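Section 4. Comparing grippers with the button press test

Okay, this is my favorite part of the whole guide, so bear with me if I go on a bit. By now you should have both arms bolted down, the Stostanitz controller talking to them, and the wrist camera showing up in the Uler software. If one of those is still giving you trouble, go back to section 3 and sort it out first (I tried skipping ahead once and lost an afternoon to it).

What we're doing is simple: the arm comes down on a small push button with the fingers closed, presses it, and backs off. Then you swap the gripper, run it again, and compare. I've done this with the Dehghan two-finger and the Parnilstead one, and the numbers in the table at the end of this section are from those runs.

What you need

A small square push button with a domed cap
The calibration file you saved in section 3
The hex key that came with the gripper
A clear patch of table in the middle of the reach area

Note: Pick a cap in a strong color if you can. The Uler detector finds red caps much more easily than gray ones on my table, and I never did get the gray one working under the evening lights.

Setting up the press

1. Power up the controller and wait for the light at the foot of the arm to go green. Give it a few seconds more after that before you send anything.

2. Put the push button near the middle of the table with nothing close to it. It doesn't have to be square to the edge, a little rotation is fine.

3. Open the wrist camera view and jog the arm until the button sits straight ahead of the fingertips, with some open table in between. Close the fingers so only a sliver of a gap is left. Check the table views too while you're at it.
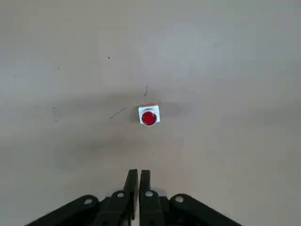 The wrist view, with the red cap ahead of the fingertips. Next come two from the table side.
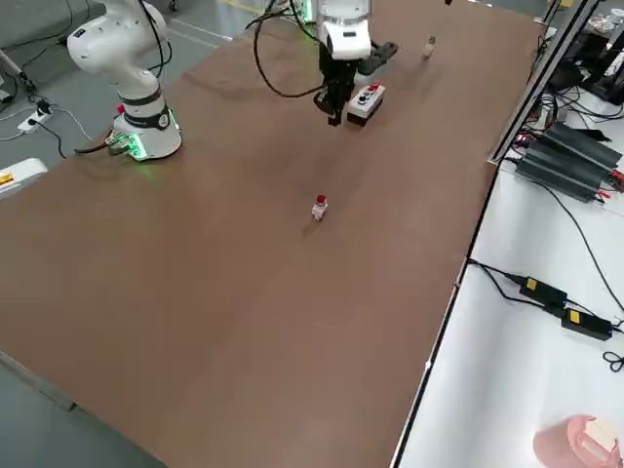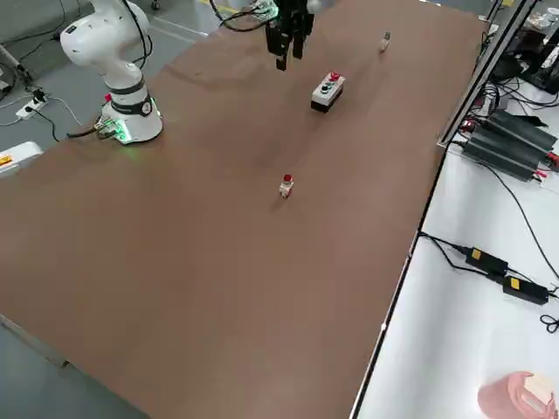 4. Click Mark Target and drag the circle over the red cap. Try to keep it inside the silver ring! If the circle spills onto the housing, the software takes its height from the wrong spot and the fingers stop short.

5. Set the approach height to 50 mm and the speed to Slow. You can bump the speed up later, but please do the first run slow with each gripper, even if you've used that gripper before.

Caution: Keep one hand by the stop button for the whole first run, and keep the other one off the table. The arm won't wait for you to finish fiddling with a cable.

6. Press Start. The arm should come down, push the cap, hold for a moment and go back up. The press counter in the corner of the window goes up by one each time the button registers.

7. If that went well, set the repeat count to 300 and let it go. I wouldn't leave the room, but you can certainly drink a coffee.

8. Save the log with the gripper name in it. "test_new_final" will mean nothing to you by July, trust me.

Swapping the gripper

9. Park the arm, switch the power off at the controller, and undo the 4 screws on the wrist plate. Hold the gripper with your free hand while you take out the last one.

10. Fit the next gripper, reconnect its cable and load its profile from the Tools menu. The fingers may be a different length, so redo steps 3 to 5 from scratch. I know it's tempting to keep the old target. Don't.

Note: My long run was 2,000 presses per gripper, and by the end of it the Dehghan fingertips had drifted a hair to the left. A quick re-home every so often fixed that for me. There's a checkbox for it under Repeat Options, a bit hidden, near the bottom.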